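Skundlow Canvas Tote: Flat Storage and Packing Notes

Gallery page, Plelterell play kitchen set
Posted by Tegan Bolger, 19 January 2026

The Plelterell set is a group of toy foods kept with a canvas carry bag. The bag goes by its shelf name, Skundlow, and its catalog number is 677. It has been in regular use since July. The notes cover how the bag behaves when it is laid flat, how the toy foods fit into it, and what to look at on the table surface before packing. They replace the older sheet, which dealt only with the nylon bag and gave the wrong fold.

General points first. The bag is stored flat, gusset folded, handles outside. It is not rolled. Rolling puts a curve into the base that takes days under a weight to come out, and a bag with a curved base will not stand while it is being filled. Toy foods are wiped before they go in. Nothing heavier than the foods themselves goes in the same bag — the metal pans have their own box.

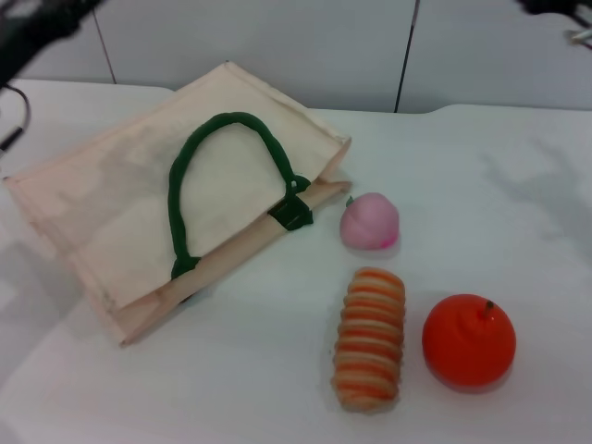

Tote laid flat, green rope handle across the front, with three toy foods to the right.

Lay the bag on its side and smooth from the open edge toward the base. Creases in the main panel are normal for canvas and do not need pressing. The gusset should lie as a folded strip along the base. If it is trapped inside the fold, open the bag fully and start again. Pulling at the gusset from outside strains the seam.

The rope handle can rest in whatever curve it takes. Do not force it straight. The rope was chosen over flat webbing at Ewan Rakena's suggestion, as webbing twisted in small hands and the bag tipped when lifted. The trade-off is bulk: a stack of flat bags with rope handles comes out noticeably higher than the same stack with webbing, and the shelf had to be reset to allow for it. Shelf clearance is now 40 mm per pair of bags.

Packing is done on any hard, level surface. Soft mats are a poor choice, as the base sinks and small items roll under the gusset. Check for joints and seams before laying out anything small. Crumbs and modeling dough collect in a joint and transfer to pale canvas, where they are slow to clean. A dry brush along the line is enough in most cases. Water pushes the dirt further down.
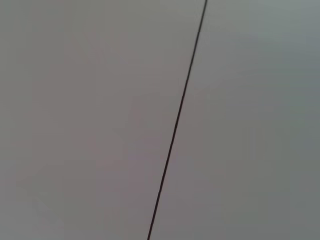
Gray surface with a thin dark line running across it at a steep slant.

Brush along a line like this in one direction only. Do not scrape with a blade or a fingernail. Where the line is a true gap, the brush will drop into it slightly and bring material up. Where it is only a mark, the brush will pass over it and no further cleaning is needed.

Packing order is by shape. Long foods go in first, flat against the base. Round ones follow and fill the space at the ends. The peach goes in last. It is small and rounded, and if packed early it ends up in the corner of the gusset, where it is missed when the bag is emptied. Two sets came back short in the first season for that reason, and in both the peach was still in the bag.

The handle tabs are worth a look at each packing. A tab should lie folded over the gusset edge without lifting. If a tab has come loose, set the bag aside for restitching and use the spare. Tanner thread in the heavy grade has held well. The lighter Bodine thread frayed at the corners and is no longer stocked.

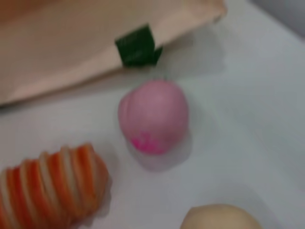

Wing-sze Ho: We pack ours the other way round, peach first and then the long pieces to hold it in place. It works if whoever empties the bag turns it upside down, but I agree that the corner of the gusset hides small things. Do you restitch the tabs by hand? Our machine skips where the canvas doubles over, and I have been finishing the last few stitches with a needle.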